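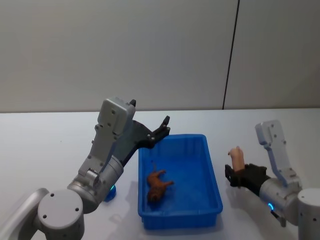 Folie 1. Thema ist die Reihenstruktur von Hodero, einer Romanreihe in 8 Bänden, und die Frage, warum Band 7 für den Verlag der schwierigste war. Zur Einordnung: Raumstation Mallham, zwei verfeindete Kolonien (Tondale und Catterall), eine Handlung über drei Generationen. Die Wartungseinheiten der Station werden im ersten Kapitel nur über ihre Hände eingeführt; ein schwarzer Greifer mit zwei Fingern, geöffnet über einem Tablett, am Gelenk ein kleiner blauer Leuchtring, in dieser Größenordnung bitte denken. Keine Androiden. Die Umschläge der Erstausgabe haben das falsch gezeigt.

Folie 2. Erzählperspektiven. Band 1 bis 3: je zwei Stimmen, kapitelweise wechselnd. Ab Band 4 kommt die Stationschronik als dritte Ebene hinzu, im Präsens und ohne Ich. Textbeispiel vorlesen, nur den ersten Absatz. Auf das Tempus hinweisen, die Übersetzung glättet es an zwei Stellen.

Folie 3. Zeitrechnung. Tondale zählt ab Landung, Catterall ab Abriss der Funkverbindung. Die Differenz beträgt 7 Jahre und wird in Band 2 einmal genannt, danach vorausgesetzt. Wer mit Band 5 einsteigt, liest den Prozess gegen die Lotsen in der falschen Reihenfolge. Tabelle kurz stehen lassen.

Folie 4. Auflage. Startauflage Band 1: 3.000 Exemplare, nachgedruckt im November. Band 6 erschien zunächst nur als E-Book. Keine Zahlen zu den Lizenzausgaben nennen, die liegen nicht vor.

Folie 5. Band 7. Rund die Hälfte der Handlung spielt vor Band 1. Das Lektorat hat 100 Seiten gestrichen, überwiegend die Catterall-Kapitel. Folge: Der Bruch des Abkommens wird in der Druckfassung nur noch berichtet. Die gestrichene Verhandlungsszene steht im Anhang der Gesamtausgabe. Falls jemand nach der Lesereihenfolge fragt: Erscheinungsfolge, Anhang nach Band 8.

Folie 6. Schlussband. Ende nicht verraten. Nur die formale Beobachtung: Die Chronik wechselt auf der letzten Seite ins Präteritum. Rückverweis auf Folie 2.

Danach Fragen. Mikrofon an den Saal geben, Literaturliste liegt am Ausgang.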